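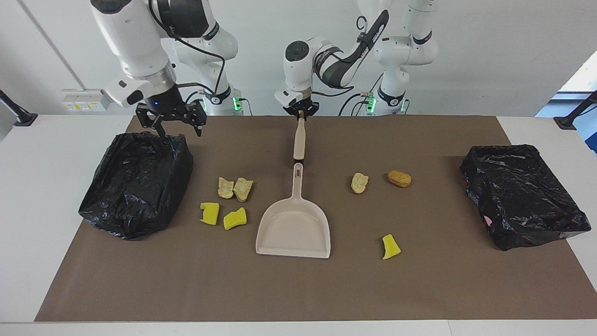 Sotelo will start charging for trash by the bag in April, and the town has already learned more about its own garbage than it wanted to. Under the plan, which passed on Wednesday after a meeting that ran past 11 p.m., each household gets 3 bags a month for free. After that, every bag needs a sticker, and the stickers come in sheets of 5. The rules cover the ordinary black trash bag, a pair of which can look harmless enough lying on a brown mat beside a dustpan, and they have a good deal to say about what goes inside it. Floor sweepings are household waste. Fireplace ash is household waste if cold. Leaves are yard waste unless they came into the house on somebody's shoes, in which case they are sweepings.

3 min read
April - By the Local Desk
Share 15

The town says the change is overdue. Its hauling contract with Zilton went up again over the winter, and the flat fee on the water bill no longer covers it. Under the old system a retired couple with one small bag paid the same as a house with a garage full of broken patio chairs. Supporters of the new plan called that unfair. Opponents, several of whom seemed to own patio chairs, called it tradition.

Stickers will be sold at the town office and at both branches of the Forus hardware store, which has cleared a shelf by the register where the batteries used to be. They are orange, and they must go on the neck of the bag, facing the street. A sticker on the side does not count. A sticker on the lid of the can does not count either, although the first draft of the rules said it did, and copies of that draft were mailed to every address in town.

A corrected version is in the mail.

Much of the public comment was about bag size. The limit is 15 pounds, and crews will not be carrying scales. One resident asked how a driver would know. The answer was that drivers know. Another asked whether a large bag inside a larger bag was one bag or two, and the question was sent to the town attorney, who bills by the hour.

The fine for an unstickered bag is $200, with a written warning first. Dumping in the park cans costs the same, minus the warning.

Recycling stays free and will still be picked up every other week. Pizza boxes remain under review.

4 comments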